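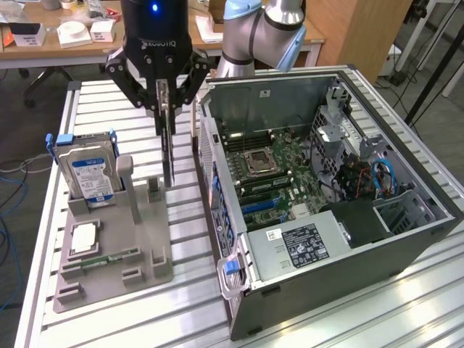
Le bras à l'œuvre entre le plateau de pièces et la tour ouverte, capot latéral déposé.

Bodolside, 11/13/19. Première règle affichée à l'atelier : on ne passe pas la main au-dessus de la tour tant que le bras est sous tension. Même à l'arrêt. Surtout à l'arrêt, corrige Krum Tomić, qui a rédigé la charte en juillet avec Bujar Gashi. Sept pages au départ, 40 aujourd'hui. Trop long ? Sans doute.

Le gros du texte parle de préhension. Serrer une carte par les bords, jamais par les contacts. Effort réglé pièce par pièce, noté, signé. Le processeur attend dans son logement, le disque debout, chaque chose à sa place sur le plateau gris, et si une pièce est mal posée on arrête tout. Pas de rattrapage à la volée.

Chez Briltoveo, le sous-traitant, on grince un peu. « Six contrôles avant chaque cycle, c'est beaucoup », souffle un technicien. Gashi ne cède pas. Il a épluché environ 313 fiches d'incident, la plupart banales : connecteur forcé, câble oublié dans la trajectoire, barrette enfoncée de travers.

Reste la question des normes. Les textes généraux existent, mais le démontage de PC y tient peu de place, donc chacun bricole ses consignes dans son coin. Štefanec et Rellville ont demandé une copie de la charte. Version courte, si possible. Tomić y travail.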